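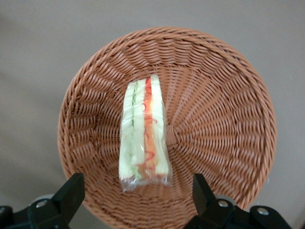 How often should the gripper fingers be wiped down when a robot is handling wrapped food? Every 21 picks, and again at each change of product, even if the film looks spotless.

We love this rule! It came out of the Tirlow trials, where Selamawit Kassa kept the log, and it's so easy to follow that the whole Jesilano crew had it down in a morning. Two more for the wall:

Start soft food at the lowest grip setting and go up one step at a time, up to 3 steps.
A torn wrap goes in the waste bin, never back in the basket.

Zinash Feyisa is taking comments on the draft until we print the final version. Send yours in, please, messy notes and all!

Last updated: Apr 22, 2025

Recent items
Cleaning cards are back in stock
Meet the Negussie packing team
December safety walk notes

Home | News | Guides | Contact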